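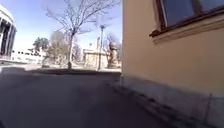
La esquina de la fachada beige, con la ventana de madera oscura y su alféizar.

Categoría: Paseos y otras calmas

La vuelta larga

10 de mayo de 2014

Llevaba semanas prometiéndoos una entrada sobre el paseo que doy casi todos los días, y como siempre se me cruzaba otra cosa (la mudanza de mi hermana, la gripe, el dichoso ordenador), se ha ido quedando para luego. Hoy es sábado, tengo café recién hecho y la mañana libre, así que vamos allá.

Yo salgo siempre por el mismo sitio, pegada a la pared del edificio beige. Le tengo cariño a esa pared, qué le voy a hacer. Es lisa, de un color arena pálido que con el sol se pone precioso, y abajo lleva un zócalo gris de hormigón con una rayita vertical que no sé si es grieta o junta. Anežka Kováčik, mi vecina de rellano, sostiene que es junta. Yo voto por grieta, y llevamos así desde el otoño. Lo que más me gusta es ir por el asfalto en sombra y ver delante, pasado el bordillo, toda esa claridad esperándote. Sales de lo oscuro a lo claro y hay que guiñar los ojos, y a mí ese momento me arregla la mañana.

Enfrente, a la izquierda, asoma el edificio blanco moderno, el de la fachada curva. Al principio me parecía un poco soso, lo confieso, pero a fuerza de pasar por delante le he ido cogiendo el gusto a esas columnas tan altas que dan la vuelta a la esquina. Vratislav Tóth, que trabajó muchos años en un estudio de arquitectura, me explicó una vez cómo se encofra una curva así y entendí más o menos la mitad, pero me lo contó con tantas ganas que lo pasé estupendamente.

Mi podómetro (un Sketeo viejísimo que heredé de mi cuñado) dice que la vuelta entera son 4000 pasos. Yo tardo 29 minutos si voy a lo mío y bastante más si me encuentro con alguien, que es lo habitual. Salgo a las nueve, cuando ya se han ido los que van con prisa al trabajo. 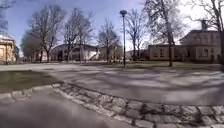 En la explanada aflojo el paso sin querer. Me encantan las sombras largas de los árboles pelados cruzando el suelo, esas franjas claras y oscuras que voy pisando como de niña pisaba las baldosas, una sí y una no. Ahora en mayo los árboles ya están llenos de hojas y da gusto ponerse debajo, claro que sí, pero yo echo un poco de menos las ramas desnudas contra un cielo bien azul. Y la farola, tan flaca, con su sombrerete de seta. De noche la uso de punto de encuentro con todo el mundo: «en la seta», digo, y ya me entienden.

Un aviso para los que vengáis con zapato fino: cuidado con la tira de adoquines. Hace una curva muy bonita, pero hay piedras desiguales y en las juntas se junta suciedad, o musgo, según el tramo. Mi amigo Zihan Jin se torció ahí un tobillo y todavía me lo recuerda cada vez que le propongo salir a andar. Y por la cuña de hierba de al lado tampoco os recomiendo atajar, que yo lo hice un día con las zapatillas nuevas y volví a casa hecha un cuadro.

Después de la explanada suelo seguir hasta la cafetería Nosine, donde hacen un bollo de semillas de amapola que me tiene perdida. Me siento con el cuaderno, apunto dos tonterías y vuelvo por el mismo camino, porque a la vuelta la luz ha cambiado y la pared beige parece otra.

Me preguntaba Kvido Hrnčiar en un comentario si no me aburro de hacer siempre lo mismo. Pues no, Kvido, la verdad es que no. Algún día me desvío por la calle de atrás, por variar, y a los cinco minutos ya estoy pensando en la explanada. Si un día te animas, avísame y quedamos en la seta. Los bollos los pago yo.

Entradas recientes
Sopa de ajo para días tontos
El jersey que deshice tres veces
Lo que planté en el balcón
Cuadernos empezados y nunca acabados

Inicio | Sobre mí | Archivo | Contacto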